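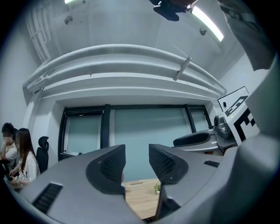 A light wooden tabletop and potted plant with a window in the background, and the white bulkhead and exposed pipes overhead.

Nikirard completes workroom refit at Lekari building

May 2022

Nikirard, the interior fit-out contractor, has completed the refit of the upper-floor workrooms at the Lekari building. The work covered ceilings, exposed services, lighting, window treatment and furniture. The rooms were handed over to the building's operator, Skov, and are now in daily use.

The Lekari building was put up as a light industrial unit and later divided into rooms of uneven size. Previous tenants had added suspended ceilings at different heights, which hid the pipework and left several windows partly covered at the top. Maintenance access was through loose tiles, many of them damaged. Skov asked for a ceiling layout that would restore the full height of the windows and allow the services to be inspected without removing any part of the finish.

Ceilings and services

The suspended ceilings were taken out on the whole floor. Where the structure steps down towards the outside wall, Nikirard formed a broad white bulkhead that follows a long curve across the room, with the window set in a recess beneath it. The bulkhead closes off the joint between the old slab and the later extension, which had cracked repeatedly under paint.

Pipes and ductwork run along the bulkhead and have been left exposed. They are finished in white to match the ceiling. Vertical pipes come down the wall at one side of the room. All joints and valves can be reached from a standard platform ladder. Pipe runs were re-bracketed where the old fixings had worked loose, and redundant lengths left by earlier tenants were cut back and capped.

The contractor considered boxing in the pipework and priced the option at Skov's request. It was rejected on grounds of access. Boxing would also have taken depth from the window recess and required a separate hatch at each valve.

Windows

The existing window openings have been kept. The frames are black, with slim vertical mullions dividing the width into panes. Frames were cleaned back, resealed and repainted in position. Two openings on the stair side needed new sills and were completed in a separate visit.

Before the work, the upper part of the glass was covered by the edge of the old ceiling and the blinds were fixed below it. The tops of the windows are now clear of the ceiling finish, and the head of each opening can be cleaned from inside the room.

Lighting

Long fluorescent fittings provide the general lighting. Skov chose to keep this type of fitting in order to use its existing stock of spare tubes. The fittings have been moved to suit the new ceiling layout and are switched in separate rows, so that the row nearest the windows can be turned off in daylight. Wiring to the fittings was renewed and labelled at the distribution board.

Furniture

Tables were supplied from the Ponon range, which Nikirard assembles in its own workshop. The tops are wooden with a light finish, chosen to keep the rooms bright against the black window frames. Each table is rated for a spread load of up to 80 kilograms. The tops are fixed from below and can be replaced separately if damaged.

Table positions were agreed with the users of each room before delivery. Plants in plain pots may be kept on the tables, provided they stand on a flat base and are clear of power outlets. Larger floor-standing plants are limited to the corridor, where they do not restrict access to the pipework.

Programme

The work was carried out in 4 stages over 8 weeks, with part of the floor remaining open throughout. Noisy work, including the removal of the old ceiling grid, was done before the start of the working day. Material from the old ceilings was sorted on site. The metal grid was sent for recycling and the tiles were removed as general construction waste.

Dust screens were put up at the end of each stage boundary and moved as work progressed. The water supply was shut off twice, on both occasions outside working hours.

Next phase

A further phase will begin in July and will cover the ground-floor corridor, the goods entrance and the store rooms. The same approach to exposed services will be used, except in the goods entrance, where pipes at low level will be fitted with steel guards. Skov has also ordered additional Ponon tables for the store rooms in a narrower width.

Drawings of the completed ceiling layout, together with the pipe and valve schedule, have been issued to Skov for its maintenance records. Tenants who wish to fix anything to the bulkhead or to the pipe brackets must apply to the building office first.

About Nikirard

Nikirard carries out interior refits of workshops, offices and teaching rooms in occupied buildings. Its services include ceiling work, joinery, window repair and furniture assembly.

Press enquiries should be sent to the Nikirard press office. Technical questions on the Ponon range are handled by the workshop.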